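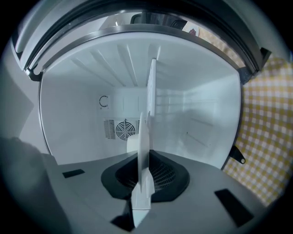
Abb. 1: Kühlraum von innen, Blick auf die Rückwand. Links vom senkrechten Trennsteg das runde Lüftergitter, daneben der Lamellenschlitz.

6. Juni 2022
Skript zum Kurs Haushaltstechnik, Kursort Pludport

Einheit 2: Kühlgeräte verstehen, reinigen und einräumen

Ein Kühlschrank erzeugt keine Kälte, er transportiert Wärme. Das Kältemittel verdampft im Verdampfer und nimmt dabei Wärme aus dem Innenraum auf. Der Verdichter presst das Gas zusammen, am Verflüssiger außen wird die Wärme an die Küche abgegeben. Deshalb ist es hinter oder unter einem laufenden Gerät warm, und deshalb braucht es dort Luft.

2.1 Statische Kühlung und Umluftkühlung

Bei der statischen Kühlung bewegt sich die Luft nur durch Temperaturunterschiede. Kalte Luft sinkt, wärmere steigt auf. Es entstehen deutliche Zonen: unten am kältesten, oben und in der Tür am wärmsten.

Bei der Umluftkühlung bewegt ein Ventilator die Luft. Von außen erkennt man diese Bauart meist nicht, von innen dagegen oft am Gitter in der Rückwand (Abb. 1). Die Temperaturen liegen näher beieinander, und nach dem Öffnen der Tür ist der Sollwert schneller wieder erreicht. Offene Lebensmittel trocknen dafür schneller aus und gehören in geschlossene Behälter.

Für die Praxis heißt das: Öffnungen in der Rückwand bleiben frei. Eine Schüssel direkt vor dem Gitter stört die Luftverteilung im ganzen Fach. Zwei Fingerbreit Abstand genügen in der Regel.

2.2 Rippen, Stege, Einschübe

Die Innenwände eines Kühlgeräts sind selten ganz glatt. In der Abbildung laufen an der Decke erhabene Rippen von vorn nach hinten. Auch der Trennsteg hat an seiner schmalen Vorderseite kleine Kerben oder Schlitze. An solchen Stellen setzt sich leicht Schmutz fest, der beim schnellen Auswischen liegen bleibt. Beim Reinigen immer in Längsrichtung der Rippen wischen, nicht quer dazu.

Einschübe und Halterungen sind je nach Hersteller verschieden. Vor dem Herausnehmen der Böden die Anordnung notieren oder fotografieren. Glasböden nicht kalt unter heißes Wasser halten, sie können springen.

2.3 Grundreinigung, Ablauf

1. Gerät ausschalten und Netzstecker ziehen. Lebensmittel in Kühltaschen umräumen.
2. Böden, Schubladen und Türfächer herausnehmen und auf Raumtemperatur kommen lassen.
3. Lose Krümel trocken aufnehmen.
4. Innenraum von oben nach unten mit lauwarmem Wasser und wenig Spülmittel auswischen: Decke, Seitenwände, Rückwand, Boden.
5. Lüftergitter und Schlitze nur mit gut ausgewrungenem Tuch abwischen. Kein Wasser hineinsprühen. In die Zwischenräume kommt man mit einem weichen Pinsel.
6. Mit klarem Wasser nachwischen und trockenreiben.
7. Türdichtung in den Falten reinigen und auf Risse prüfen.
8. Teile trocken einsetzen, Gerät einschalten. Erst wieder einräumen, wenn die Solltemperatur erreicht ist.

Scheuermilch und Stahlwolle sind ungeeignet, sie machen den Kunststoff rau. Bei Geruch hilft Essigwasser - danach gründlich nachwischen. Chlorhaltige Mittel werden im Kurs nicht verwendet.

2.4 Einräumen

Frisches Fleisch und Fisch kommen an die kälteste Stelle, bei statischen Geräten also auf die unterste Glasplatte. Milchprodukte in die Mitte, Käse und fertige Speisen nach oben. Gemüse in die Schublade, Butter, Senf und Getränke in die Tür. Bei Umluftgeräten ist die Reihenfolge weniger streng, man behält sie trotzdem bei, damit Rohes nicht auf Fertiges tropft.

Warme Speisen vorher zügig abkühlen lassen, in flachen Gefäßen geht das am schnellsten. Ältere Ware nach vorn, neue nach hinten.

2.5 Übungsaufgabe bis zur nächsten Einheit

Untersuchen Sie Ihr eigenes Gerät. Stellen Sie fest, ob es einen Ventilator hat, und zeichnen Sie eine einfache Skizze des Innenraums mit allen Öffnungen. Messen Sie die Temperatur an drei Stellen, jeweils in einem Glas Wasser, das über Nacht im Fach gestanden hat. Tragen Sie die Werte in das Blatt auf Seite 46 ein. Die Blätter werden im Juli gemeinsam ausgewertet, bitte mit Angabe der Bauart und der eingestellten Stufe.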